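**Notebook, January 2024. Fixings sort, Gascombe bench**

Went back over the Dunleavy claim that their mixed fixings can be used straight from the tub. I don't believe it and I still don't after this morning. Tipped out one tub, 300 pieces on the label. Washers came up 8 short, bolts were right. Could be a bad tub. Could be that they weigh the washers and hope.

Sizes next. Everything is meant to suit the one bolt. Tried 18 washers on the same shank and two of them had to be pushed. The rest dropped on under their own weight, which proves very little, as a washer that is too big will do the same. Need a proper gauge before anyone writes "fits" on the sheet again.

The Undura coating is supposed to stop them sticking together. It may do. The Brustix ones without any coating didn't stick either, so I can't see what we would be paying for. Left a batch of both in the damp cupboard in September, 167 pieces, and the notes on that are a mess (my fault, labels fell off). Not counting it either way.

Sorting on the table is still slow. The white top is the one thing I'd keep, small parts show up well on it.

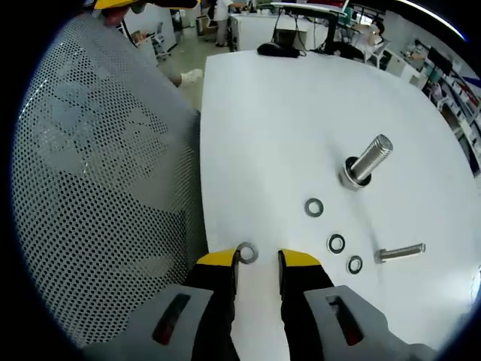
Flat washers are the nuisance when they're loose. They lie so close to the surface that there's very little edge to get hold of, and a gloved hand makes it worse. The big hex-head bolt is far easier to live with, stood up on its head with a washer already down round the bottom of the shank. The shorter bolt on its side is the sort I'd expect to roll off if someone leans on the table. Suggestion was to store every bolt standing with its washer on. Fine for a handful, but I doubt it survives a drawer being shut.

To do: borrow gauge, open a second Dunleavy tub, relabel the damp batch. No order to go in until the second tub is counted.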